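The Second Reading

Reading time: 4 minutes

The Brindero Institute required that every result be read aloud before it was signed. The rule was older than the building, and Catinca Radu had complied with it for the whole of her employment without forming an opinion of it.

She stood at the lectern in the small meeting room at ten minutes past four and read to an audience of one.

"Item the first. The method known as Griven was applied to the task of retrieving packaged groceries from a display and placing them in a basket. The training set consisted of 2,861 demonstrations. Of these, 702 were withheld by the method as being, in its own assessment, unhelpful."

Gizella Vass, Examiner of Results, raised her pen.

"Who performed the 702?"

"The records do not distinguish between operators, Examiner."

"The records distinguish perfectly well. You have chosen not to read that column."

Catinca turned the page back. The column was there, narrow and grey, between the duration and the remarks. It gave initials only. Down the length of the page the same two letters appeared, and they were G.V.

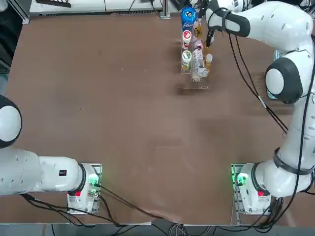
It was necessary to say something, and the procedure did not provide the words. The Examiner had trained as an operator in the years before her appointment, and it was known that she returned to the laboratory in the evenings during May, when the Institute had been short of hands. She had guided the arms through the task with great patience. She had asked for no credit and had received none.

"The method compares each demonstration with the others," Catinca said. "Where one differs greatly from the rest, its weight is reduced. Where it differs beyond the limit, it is withheld. This is not a judgement of quality."

"Read me the limit."

"The limit is set by the Csonka measure, at 2."

"And in what respect did mine differ?"

Catinca consulted the appendix. It had been prepared by the method itself and was expressed in figures, and she had spent the better part of the previous night turning it into sentences. She had not known then whose habits she was describing.

"They pause," she said. "Before the fingers close, there is an interval in which the arm does nothing. The other operators do not have it. The method could find no purpose for the interval, and concluded that it was noise."

The Examiner laid down her pen and looked for some time at the window, which faced the boiler house.

"I was making sure of the bottle," she said.

No reply was required under the rules, and Catinca gave none. She read the second item, which concerned the lighting, and the third, which concerned the calibration of the wrist. At the fourth item she stopped.

"Examiner, I must report a further trial. It is not in the summary. Dr Cumer considered it outside the scope of the work, and it was moved to the annex."

"Then read the annex."

"In the further trial the withheld demonstrations were restored and the method was trained again from the beginning. It was then set 2,000 attempts, the same number as before. It was slower in all of them." She found that she was reading more quickly than the regulations advised, and corrected herself. "It dropped fewer bottles. The difference was greatest where the items had been put back on the stand at an angle, or close against one another. Observers noted that the arm appeared to wait."

"Appeared to?"

"That is the word they used."

"It is a poor word. Have it changed to 'waited', and give the interval in seconds." The Examiner had taken up her pen again, and was writing in the margin of her own copy in a hand so small that it could not be read from the lectern. "Which result does Dr Cumer wish me to sign?"

"The faster one, Examiner."

"And you?"

Catinca had not been asked this before, in that room or in any other. She looked down at the annex – four pages, stapled crookedly, the last of them blank – and then she closed the summary and placed it underneath.

"I should like to begin again," she said, "from the annex."

The Examiner moved her chair a little nearer to the lectern. 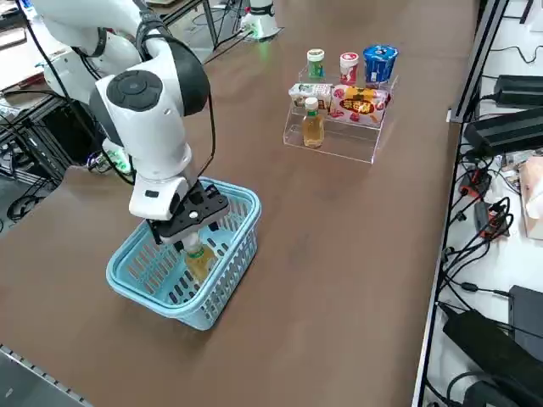 Reader comments

marrowfield
I worked under a reading-aloud rule for a while (insurance, not robots) and the part about the grey column is exactly right. People always skip the column with the initials in it.

T. Ostler
Enjoyed this. I would have liked more of Dr Cumer, who seems to be getting his way somewhere down the corridor. Does he appear in the other Institute stories?

pellitory
"I was making sure of the bottle." I read that line to my mother, who packed shelves for a living, and she said quite right too.

Contact the editors | Copyright remains with the author | Back to top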